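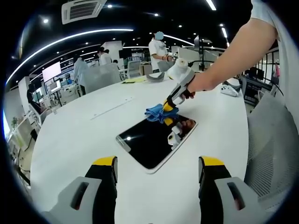
Tsz-kin Hsu nos planteó, tras leer el primer borrador, que una pantalla negra es el peor sitio para juzgar una limpieza, pues el ojo se va al reflejo y se olvida de la grasa. La objeción nos pareció magnífica y cambió buena parte de lo que sigue. En vez de preguntar si la pantalla «se ve limpia», pasamos a registrar dónde toca el paño, qué forma tiene al tocar y qué zonas del cristal se quedan sin visitar.

4.2. El paño arrugado y la superficie de contacto

Los manuales de limpieza de superficies brillantes piden casi siempre lo mismo: doblar el paño en cuartos, trabajar con una cara y girarlo a la siguiente. En el corpus Tanow, que reúne 1115 secuencias de repaso sobre mesa, el paño bien doblado resultó ser una rareza encantadora. Lo habitual es el puñado: la tela se recoge por el centro, cae en pliegues desiguales y llega al cristal con varias crestas pequeñas en lugar de con un plano. La Figura 3 recoge esa forma con mucha claridad. El paño azul, hecho un rebujo, apoya en la esquina superior derecha de la pantalla y se desborda un poco hacia la mesa.

Ese desbordamiento nos interesa muchísimo. Cuando la tela monta a la vez sobre el cristal y sobre el tablero, el borde del dispositivo actúa como un escalón y levanta los pliegues vecinos. Queda entonces una franja estrecha, pegada al marco, por la que el paño pasa sin apretar. En las pruebas con trazador Flumus (una emulsión que se aplica en capa fina y se lee con luz rasante) esa franja conservaba más residuo que el centro en todas las condiciones ensayadas, también con el paño doblado, aunque en este caso la diferencia era menor.

Para describir la forma de la tela usamos la escala de Harju en su versión corta, con tres estados: plano, plegado y recogido. La escala se pensó para ropa de cama y nos costó bastante adaptarla. Un paño pequeño cambia de estado varias veces en una sola pasada, y los dos anotadores discutieron largo y tendido sobre qué hacer con un paño plegado cuya punta se ha soltado. Acordamos asignar el estado según la parte que toca el cristal, dejando aparte lo que cuelga.

Los paños de ensayo fueron de la serie Lallberg, todos del mismo tamaño, lavados sin suavizante y secados en horizontal. Cada uno se retiró después de 10 usos. La pasada tipo duraba 30 segundos y terminaba sin aviso sonoro, porque en los ensayos previos el aviso provocaba un último frotado enérgico en el centro que nos arruinaba la medida del borde.

4.3. Lo que rodea a la pantalla

Una mesa compartida rara vez se despeja del todo antes de limpiar. En la Figura 3 hay, además del dispositivo, un mando de juego blanco cerca del borde lejano y una hoja amarilla al fondo, junto a un objeto gris curvado. Nada de ello estorba al paño, y esa holgura se repite en muchas secuencias: quien limpia suele reservarse un claro de mesa alrededor de la pantalla y dejar lo demás donde está.

El claro tiene una consecuencia bonita. Al haber tablero libre a ambos lados, la pasada puede empezar fuera del cristal y acabar fuera, con lo que el borde recibe tela en movimiento. Si el objeto vecino está demasiado cerca, la pasada se frena antes de llegar y la esquina se salta. De las 300 secuencias anotadas a mano, las que partían del tablero eran también las que dejaban menos esquinas sin tocar. Conviene tomarlo con cautela, dado que las posiciones iniciales no se sortearon.

El apoyo es el otro asunto. Un dispositivo tumbado boca arriba sobre una mesa lisa se desliza con facilidad, y girarlo a mitad de pasada cambia la esquina que queda más lejos del brazo. La posición en diagonal, como la de la Figura 3, obliga a cruzar el cristal en sentido oblicuo o a corregir la orientación. Las dos soluciones aparecen en el corpus y todavía no sabemos cuál de ellas cubre mejor el borde. ¡Es una de las preguntas que más ganas tenemos de responder!

La Figura 4 muestra el caso contrario al paño que descansa de lleno en el cristal. Aquí el grueso de la tela está sobre la mesa y una parte cubre el borde delantero del dispositivo. Con la escala de Harju es un estado recogido, sin discusión, pero el reparto entre tablero y pantalla es muy distinto, y por eso añadimos a la anotación un campo propio para el solape.

Figura 4. Paño azul recogido sobre una mesa blanca, con solape parcial en el borde delantero de una pantalla negra brillante.
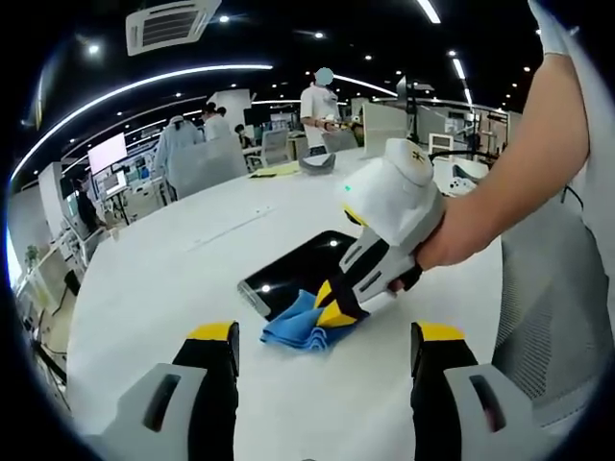 4.4. Anotación del solape

El solape se anotó con tres valores: nulo, parcial y completo. Se considera parcial cuando la tela cruza al menos un borde del dispositivo y descansa a la vez sobre la mesa. Los casos en que el reflejo impedía distinguir el borde se marcaron como dudosos y quedaron fuera del análisis de esquinas, aunque se mantuvieron en el recuento de estados del paño.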